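Media > News > Press releases
Search our site Search Clear

Skollia's repair nights are moving to Trollside, and they're free

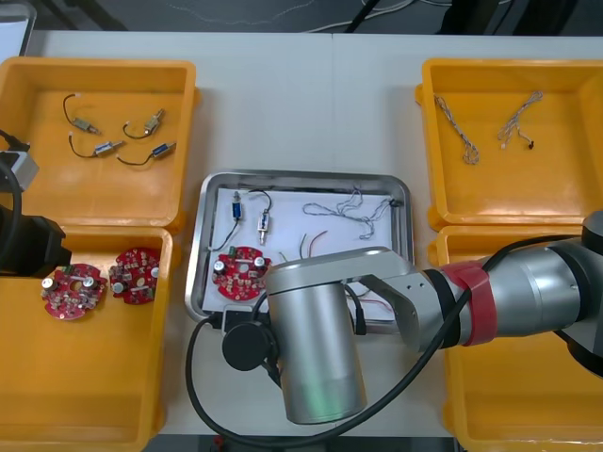 Small solenoids in one of the orange bins, with a steel tray alongside.

Share 27 Comments 8

Hi all, Assunta Tedesco here from Skollia. I've been bursting to get this one out the door! Starting in February, our neighbourhood repair nights are leaving the old shopfront and moving into the hall at Trollside, and we're dropping the door fee while we're at it.

If you've never come along, it's pretty simple. You bring the thing that's stopped working (a lamp, a coffee grinder, that radio your uncle swears was fine last summer) and you sit down with someone who knows their way around a screwdriver. You do as much of the fixing as you like. Doors open at 6 pm and we pack up when the kettle's empty, or at 9, whichever comes first.

The old place did us proud, but it held 27 people on a good night and the queue went out past the bakery. Trollside has proper lighting, a ramp, a kitchen and parking out the back off the laneway. Mirkent is covering the rent for the first two years, and I may have done a little dance in the car park when they rang.

"I learned to solder at one of these nights, and now I'm on the other side of the table," says Soledad Bermúdez, who will look after small appliances. Leandro Carretero has sewing and zippers, and Julián Goicoechea is back on bikes (please wipe the mud off first, he's asked me to put that in writing).

A few things we can't take: microwaves, anything with a petrol motor, and tellies bigger than you can carry on your own. Kids are welcome with a grown-up. Common parts like fuses, plugs and drive belts will be sold at cost, and if we haven't got yours we'll help you work out what to order.

No need to book, except for sewing machines, which need a bit of table space. For those, or if you'd like to lend a hand, ring the Skollia office and ask for me or Kastriot Gashi. Kastriot is also the one to talk to about interviews and photos.

Media contact: Kastriot Gashi, Skollia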